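Notes for my talk: How we cut our museum shop returns

Slide 1. Opening
Good morning, thank you for coming. My name is Tsung-han Chou and I look after mail orders for the museum shop at Allau. Speak slowly here. Wait until the door is closed.

I have 11 slides, but some are very short. Please ask your questions at the end, Kwan-ho Lo will carry the microphone.

Slide 2. The problem
Last year we sent 908 parcels. The most common complaint was broken ceramics, mainly cups and the small blue oil lamps from the Yip workshop. I was sure the postal company was to blame. I wrote them many letters. (Pause. People usually laugh a little.)

Slide 3. What we did first
We bought thicker boxes. They cost more and the complaints stayed the same. A cup can move inside a thick box as easily as inside a thin one.

Slide 4. Dropping boxes
In August we packed seconds from the workshop and dropped them from the height of my desk. Say that they were seconds, the last time a lady was upset. The handle nearly always broke first. So now we fill the inside of the handle with a small roll of paper before we wrap the cup.

Slide 5. Paper or bubbles
Show the two samples, pass them round. The paper from Kokura is stiffer and holds its shape. For flat things, such as tiles and plates, we still use card between each piece, and we stand them on edge. I did not believe this about the edge until I tried it – please try it at home with an old plate.

Slide 6. The packing table
Everything must be within one arm of the person who packs. Tape on the right, paper on a roll in front, labels last. Our table was too low and Kwan-ho had back pain every winter. We put it on blocks.

Slide 7. Picking from the bin
Small items lie in open bins before they are packed. A shallow bin with sloped sides is easier to reach into than a deep one, and it is easier to sweep out. 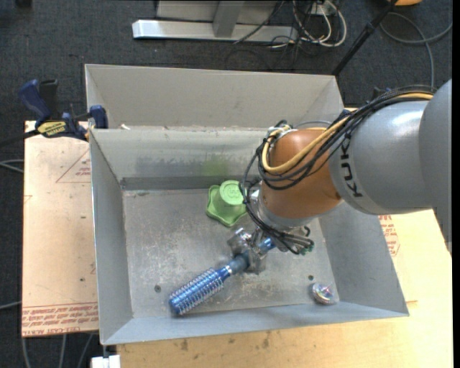

Slide 8. Labels
Print the postcode large. We changed to Nustix labels as the old ones came off in the cold van. Put one more label inside the box, under the lid.

Slide 9. Results
From the first 466 parcels packed in the new way, 3 came back broken. Let them read the number, do not hurry. One of these was a lamp which I packed myself, without the paper roll.

Slide 10. Costs
The extra paper is paid by the thinner boxes. If somebody wants the full table, I have copies in my bag.

Slide 11. Thank you
Leave the e-mail address on the screen. Collect the two samples back before the coffee.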